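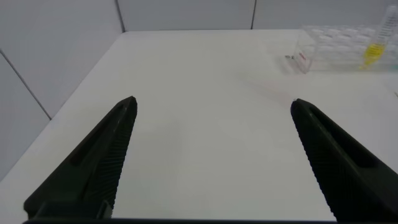
Danish Mengal said the old bench supply was fine until you needed to set it to the nearest millivolt, and that most of the mornings in his repair shop began with a meter clipped across the output to see what it was really giving.

Comments like his are behind the Dararness, a bench power supply launched today by Lolter. It is a single-output linear unit for repair benches, calibration rooms and college labs, and it goes on sale in March from the company's works in Prundstead.

The Dararness gives up to 30 volts and 3 amps. Voltage and current are each set with their own knob, and a button under each knob changes the step size. Readings appear on a plain four-line display. Remote sensing terminals are on the front panel, next to the output, so the leads do not have to be run round the back of a rack.

"We kept the menus short," said Rizwan Marwat, product manager at Lolter. "You switch it on, you set the voltage, you press the output button. The settings you used last are still there, with the output off."

The unit has no fan. Heat goes out through fins along both sides, and Lolter asks users to leave a hand's width clear on each side if the supply is run at full load. Two units can be stacked with the feet supplied, but should not be stacked at full load for long periods.

Before launch, 121 pre-production units were lent to workshops and training centres. Changes made after the loan period include a larger output button, a softer beep (which can also be turned off) and a deeper recess around the mains switch.

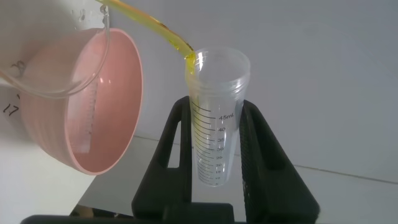
Calibration and service

Each supply comes with a printed calibration record. Recalibration is recommended once a year and can be done without opening the case, using the front terminals and a suitable reference meter. The full procedure is in the manual and is not locked behind a service code.

Repairs in the UK will be handled at Prundstead. Elsewhere in Europe they will go through Witkowska, which already looks after Lolter's range of handheld meters and holds spare knobs, displays and terminal blocks.

Corrado Longo, service manager at Witkowska, said his team had been trained on the new unit and would quote a fixed price for calibration. Out-of-warranty repairs will be priced after inspection.
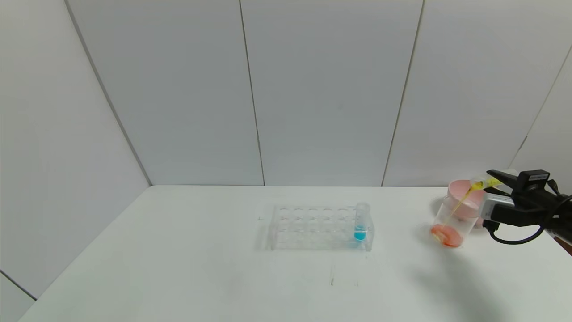

White table and light grey wall panels.

Price and availability

The Dararness costs £1,141 before VAT, with test leads, a mains lead and stacking feet in the box. A rack kit for one or two units will follow. The first production run is almost 2,000 units, and orders placed by colleges will be sent out in time for the summer term where stock allows.
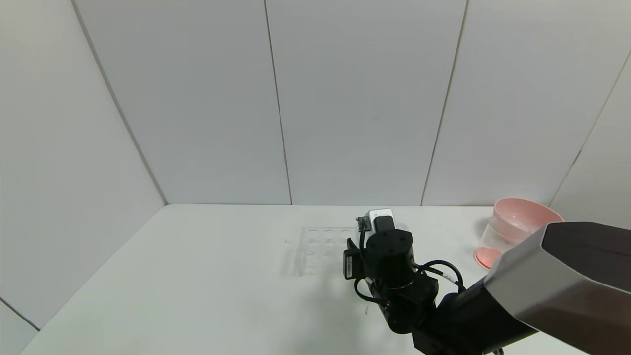
Customers with an older Lolter linear supply can use their existing leads and sense links, as the terminal spacing has not changed. Control commands are the same too, apart from two that set the beep and the display brightness, so scripts written for the earlier model should run as they are. The USB and LAN sockets are fitted as standard.

The warranty is three years, including the display. Junaid Lodhi in the sales office can arrange loan units for trade customers who want to try one before ordering.

Press questions should go to Josée Carrier at Lolter, Prundstead, between 9 am and 4.30 pm.

Shares: 14 | Comments: 2

Related releases
Lolter adds silicone leads to handheld meter range
Prundstead calibration room reopens after refit
Witkowska to stock Lolter spare parts
New manual for Lolter electronic loads

Last updated: March, 10.15 am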